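30 May 2021 – bin picking, student team

Okay, better day than I was expecting! We got in before lunch and the arm homed on the first try, so we went straight to the Pace runs (Pace is what we're calling the slow-to-fast speed script now, please stop naming it other things in the repo). Started at 200 mm/s and left it there for the first set. I know everybody wants to go faster, but the competition scores drops a lot harder than it scores slow cycles and I'd like us to walk in with something boring that works.

Result for the morning: 7 misses, nearly all of them the same kind. Tetorar finds the block fine, gives a good pose, and then the planner picks an approach that swings the wrist way over before coming down. On the plot joint 4 is going most of the way to its limit and back for no reason I can see. Adelmo Carbone thinks it's the seed we hand to the IK solver and he's probably right – it still has the old home position in it from before we moved the bin. I changed it in my branch, haven't merged.

Also swapped the exposure to 2,000 microseconds. The point cloud is less holey on the blocks but worse on shiny metal, so that's a trade. Might try two exposures and merge them if anybody has the patience (I don't, this week).

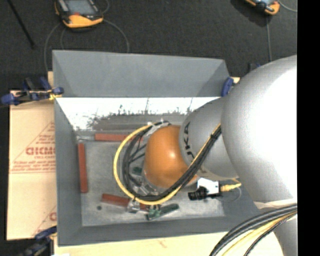 Cable slack is the other thing on my list. I gave the wrist more play after the last pull-out and I think I overdid it. The yellow one makes a big wide loop to the left of the orange wrist casing, right over the bin floor, with the black bundle following along inside it, and from above they cover part of what we're trying to pick. The end of the rear block goes behind the yellow cable, so of course a mask can come back short! Want to try a second tie farther down the bundle before touching the segmentation again.

To do:

- merge the IK seed fix, rerun the same set at the same speed
- second cable tie, then check full wrist rotation BY HAND in teach mode first
- ask Bovden about the spare fingers, they still haven't answered my email
- write up the Avport logging mess (timestamps drift, I have a script half done)

Adelmo has the bench next, I'm back on it after he's finished his calibration.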